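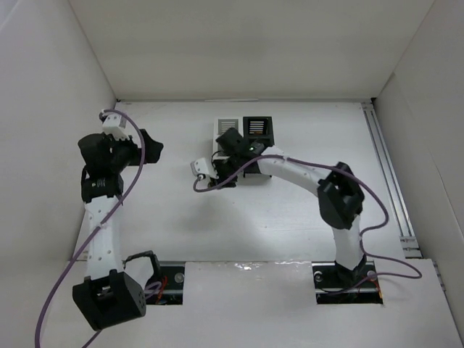 August 23, 2020 – The right arm again

Third stall this month, if I'm being fair and leaving out the one where I bumped the table. The right arm went stiff halfway through a reach and stayed there. No alarm, no message, nothing in the log for over 350 lines except the same cheerful "ready." I had to kill the power to both arms to get it back, and I don't love a safety plan that comes down to how fast I can find a switch.

Gultico says it's the cable. They said that in February too, and sent a new one, and I put it in, and we had a good week. Then their next guess was the software. I loaded the Brito update before lunch and the notes promise "smoother recovery from joint faults." What I got was a joint fault with no recovery, smooth or otherwise. Speed is down to 63 percent and I'm leaving it there whatever the schedule says.

What bothers me more is the restart. When power comes back the fingers close before the arm checks where it is. I had my hand nowhere near it, but somebody at Falthorpe will someday, and the manual gives the whole matter 2 sentences. I wrote to them about it. I expect a link to the manual.

Went on to bricks in the afternoon, slow speed, one hand on the switch. 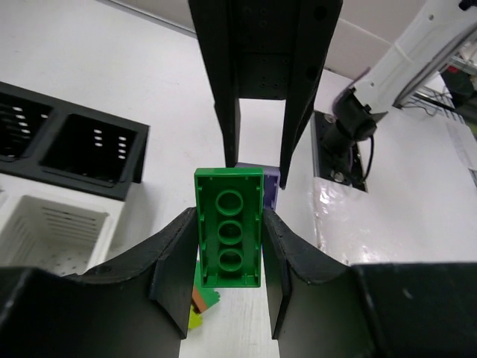 Green brick between the fingers, purple one behind.

Plivitum wants 2000 cycles before they'll sign off. I don't see what a big number proves if we're allowed to restart the count after every stall. I'm writing the stalls down in here, whether or not they go in the report. Tomorrow I swap the elbow cables left to right and see if the trouble moves with them.

Recent entries
The good week
New cable, old problem
Notes on the Brito update
Who tests the stop switch?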